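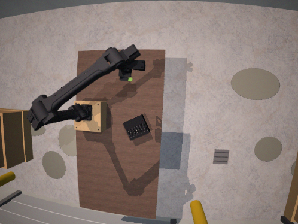 Part 4: Practice runs in the simulator

Reading time: 4 minutes

By now you've got Kitier installed and the Hadwood club scene loaded, with the black arm bolted to its block on the table. I like to spend a whole evening in here before I let anyone near the real one — crashes are free.

1. Open the Run tab and press Home. Wait for the arm to stop before you touch a slider.

2. Set the speed to 70. The scene file opens at full speed, and I've never enjoyed that.

3. Swing the wrist out over the table until the gripper is above the black box with the knobs. Use the side view for this, the overhead one fools me every time.

4. Lower the arm in small steps. Watch the green tip and the top of the box together, and slow right down once they get close.

CAUTION: Don't hold the down key. The arm keeps going for a moment after you let go, and if it hits the box you'll have to reload the scene.

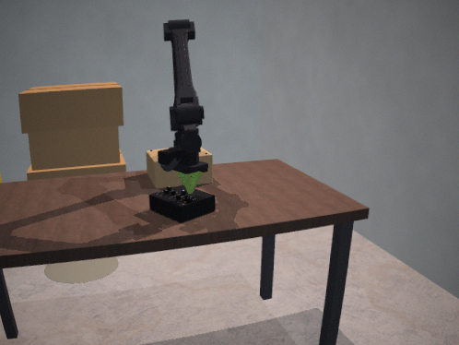
5. Press Save Pose and give it a name you'll still understand in February. Mine used to be called "test" and "test again", so please learn from me!

6. Raise the arm well clear of the table, open the fingers all the way and save that pose too. It's your safe pose, and every program you hand in for the Wijaya round has to start and finish there.

NOTE: If the gripper shows error 51, the fingers have been told to open past their limit. Back the slider off a touch and try again.

7. Play both poses one after the other. I usually let it loop while I fill in my logbook, 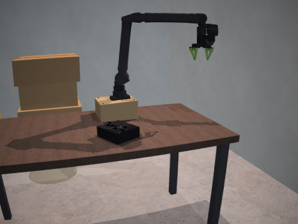
and then I go back and fix whichever move looked jerky. Mostly it's the elbow. Add a pose halfway and it'll settle down. When you're happy, export the file to your Fuvolex folder and move on to Part 5.

Comments

gearbox_kid: Step 4 saved me, I was using the overhead view the whole time.

mapleloop: Does the safe pose have to be the same for both rounds?

tinsnips: My export came out blank until I renamed the poses without spaces.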